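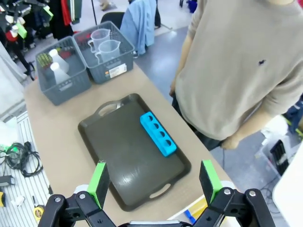

Notes de l'intervenante -- Ranger le petit matériel de laboratoire
Jeptoo Were, responsable des espaces pédagogiques, Villia
13 août 2022

1. Ouverture

Remercier l'établissement de son accueil et M. Gaetano Amato de son introduction. Rappeler la durée de l'intervention ; les questions seront prises à la fin.

Annoncer le sujet : le rangement du petit matériel, c'est-à-dire la verrerie de substitution en plastique, les portoirs, les tubes et les récipients gradués. Le stockage des produits chimiques relève d'une autre réglementation et ne sera pas traité ce matin.

2. Le point de départ

L'inventaire conduit au mois d'août sur le site de Mwakalinga a recensé 1 843 pièces. Une part notable se trouvait dans des cartons sans étiquette. Les enseignants consultés par Mme Zawadi Obura signalaient tous la même difficulté : le matériel existe, mais il faut le chercher au début de chaque séance.

Marquer une pause. Demander à la salle qui a connu cette situation.

3. Le principe du plateau

Le plateau est l'unité de travail. Il reçoit ce qui sert à la manipulation en cours et retourne vide à sa place en fin de séance. Insister sur les deux poignées découpées : elles permettent de le porter à deux mains, bien à plat. Un rebord relevé suffit à retenir un portoir qui glisse.

Sur le plateau, un portoir à quatre trous occupe peu de place. Il est préférable de le poser seul d'abord, puis d'apporter les tubes. Les élèves voient ainsi l'emplacement avant de recevoir l'objet.

4. Les paniers et les boîtes

Un panier par famille d'objets. Les fioles coniques dans l'un, les pichets mesureurs dans l'autre. Les parois ajourées laissent passer l'air et permettent de reconnaître le contenu depuis l'allée. Retirer les étiquettes commerciales avant d'apposer celles du service -- deux étiquettes sur une même face prêtent à confusion.

Les tubes bouchés, en revanche, vont dans une boîte à parois pleines et translucides, couchés.

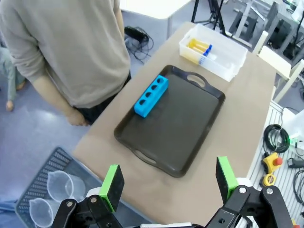

La question du couvercle revient souvent. Notre service a choisi de s'en passer pour les boîtes d'usage quotidien et de le réserver aux réserves de longue durée. M. Nassoro Obura avait défendu la position inverse, et ses arguments sur la poussière restent recevables ; les mentionner.

Le papier brun dont on recouvre la table se remplace à la fin de la journée. Il protège le plateau des rayures et l'on peut y tracer au crayon le contour des récipients, ce que les classes les plus jeunes apprécient.

5. L'ordre des gestes

Présenter lentement, sans lire :
-- vider et essuyer chaque récipient ;
-- remettre les tubes dans leur boîte, bouchons du même côté ;
-- replacer fioles et pichets dans leurs paniers respectifs ;
-- rendre le portoir en dernier, puis le plateau.

Préciser que les pichets se rangent l'un derrière l'autre, sans les emboîter. Emboîtés humides, ils adhèrent et les anses finissent par céder.

6. Coûts et approvisionnement

Le fournisseur retenu est Kisetent pour les paniers et Vendidix pour les portoirs. Le lot initial comprenait 100 paniers, et l'enveloppe prévue permet d'en commander jusqu'à 500. Ne pas donner de prix unitaire : les conditions sont en cours de révision. Renvoyer les demandes à M. Elibariki Obura, au service des achats.

7. Points de vigilance

Les graduations des pichets ne remplacent pas celles d'une éprouvette. Un panier posé au sol pendant une séance doit retrouver la table ou l'étagère avant le passage du service d'entretien.

8. Questions

Prévoir une réponse sur le marquage par couleur (essai en cours à Villia, sans résultat à communiquer) et une autre sur le lavage en machine des portoirs -- se reporter à la fiche du fabricant.

La fiche récapitulative est à retirer à la table d'accueil.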